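Zahnpasta, Banane, Föhn: Was DVDs wirklich wieder zum Laufen bringt

Wer einen Filmabend plant und beim zweiten Kapitel nur noch Klötzchen sieht, landet schnell bei Hausmitteln aus dem Netz. Ich habe im August meine alten Komödien durchgesehen, etwa 1.000 Scheiben, viele davon vom Flohmarkt, und manches davon ausprobiert. Begeistert bin ich nicht.

Zuerst die Zahnpasta. Sie soll Kratzer auspolieren. Bei mir hatte die Scheibe danach einen matten Schleier, und der Film blieb an derselben Stelle hängen. Mit der Banane wird es vor allem klebrig. Wer es trotzdem versuchen will, nimmt bitte eine DVD, die er notfalls wegwerfen kann.

Brauchbar ist die langweilige Methode: lauwarmes Wasser, ein Tropfen Spülmittel, ein weiches Tuch. Immer von der Mitte gerade nach außen wischen, nie im Kreis. Danach 15 Minuten stehend trocknen lassen, ohne Heizung und ohne Föhn.
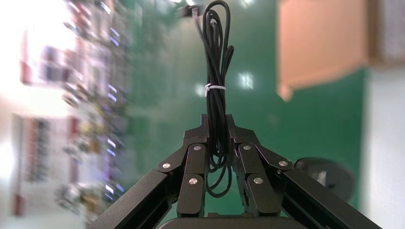 Schwarzes Kabel, zusammengelegt

Reinigungsscheiben mit kleinen Bürsten halte ich für überschätzt. Die von Lurnateo hat bei meinem Player gar nichts verändert, der Reparaturstift von Grurkel roch streng und hinterließ Schlieren. Vielleicht hatte ich Pech. Zwei Fehlkäufe reichen mir aber.

Bevor man überhaupt Geld ausgibt, sollte man die Scheibe in einem anderen Gerät testen. Läuft sie dort, ist der Player schuld, und dann hilft auch das sauberste Tuch nichts.

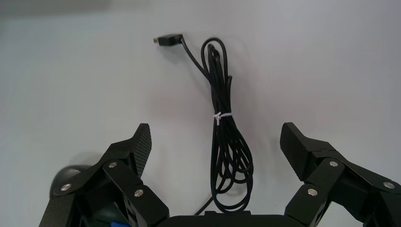
Carol Staniforth schreibt dazu, bei ihr habe ein Brillenputztuch völlig genügt, und die Zahnpasta habe sie nach dem ersten Versuch wieder ins Bad gestellt. Tiefe Kratzer bekomme man zu Hause ohnehin nicht weg.

Das deckt sich mit meiner Erfahrung. Bleibt die Lagerung. Hüllen stehen besser, als dass sie liegen, und die pralle Sonne am Fensterbrett tut keinem Film gut. Die dünnen Papiertaschen, die als platzsparend angepriesen werden, nehme ich höchstens für Beilagen.

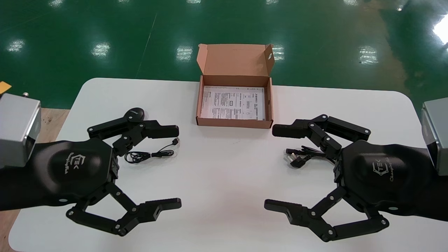 Auch Klebeetiketten gehören auf die Hülle und nicht auf die Scheibe. Alte Preisschilder löse ich mit etwas Speiseöl vom Plastik, vorher nehme ich das Papiercover heraus. Ob man dafür einen Spezialreiniger braucht? Ich habe noch keinen gefunden, der mehr konnte.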